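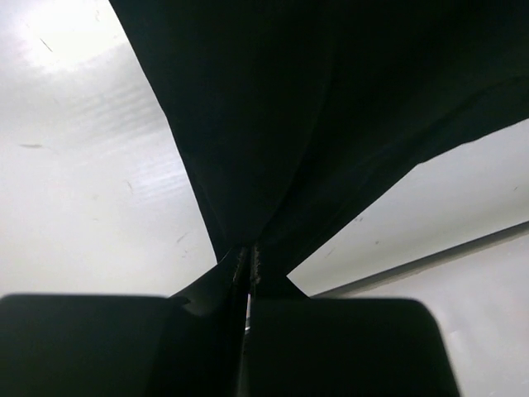 Dark fabric, gathered at the neck.

Parent helpers wanted, Wallano toddler group

We are looking for 2 parents or grandparents to help at our morning sessions from April. The group takes 13 children aged one to three, with a parent or carer each. You would set out toys, make the tea and lead a few songs at the end. Your own little ones are welcome to come along free of charge.

The role is unpaid, but we cover bus fares. No experience needed.

To apply, ask for Ebise Beyene at the door before 10 am.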